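Magazine > Gear > Robots at Home

I let a robot arm move in for 40 days

13 October 2024

41 comments already on our first-look post, and most of them asked the same thing: is the Gralis kit worth $648, or is it a very pricey desk toy? Fair question! I'd been asking it myself since March, when I first got my name on the list.

So what do you get? The Gralis comes in a box about as heavy as a Thanksgiving turkey, with the arm, a two-finger gripper, a power brick and a fat booklet that I mostly ignored (I paid for that later). The task packs are extra. I borrowed 2 of them, Palma and Rilia. Palma is the gentle one, all big soft shapes. Rilia is the one that made me say words I can't print in this magazine – small pieces, tight fits, lots of chances to be wrong by a hair.

Setup took me an evening. The arm bolts down fine, but the software, Flultell, wants you to teach it by hand first. You steer the gripper through a job, over and over, and it saves each run. I did 81 runs before I was happy, and my shoulders knew it. The good news is that Flultell is lovely to use. Big buttons, plain words, and when you mess up a run you just hit delete and go again. My nephew picked it up faster than I did, and he was eating chips at the time.

Then you hand over control and watch. My first solo run was a disaster (the arm closed on thin air, very politely, and then carried the thin air across the desk). I went back to the booklet, found the page on gripper height I'd skipped, fixed it in five minutes and felt silly for the rest of the night.

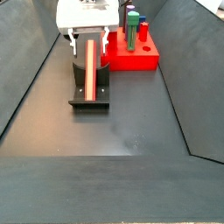 What won me over was how calm the thing is once the height is right. It comes in slowly, fingers open, and you have plenty of time to hit stop if you don't like where it's headed. I got brave enough to make coffee during a run by the second week. The motors hum a little, less than my fridge.

Gripes? A few. The power cord is too short for any desk I own, the spare parts bag doesn't close again once you've torn it, and Flultell logs you out if you leave it alone over lunch. I'd also love a Palma and Rilia bundle, as buying packs one by one adds up fast.

Would I buy it? If you like to tinker and you have the patience for all that teaching, yes, I think so. If you want something that works out of the box, hold on to your money for now. Mine goes back to Gralis next week and I've already cleared a spot for the next one.

Shares 81 | Comments 40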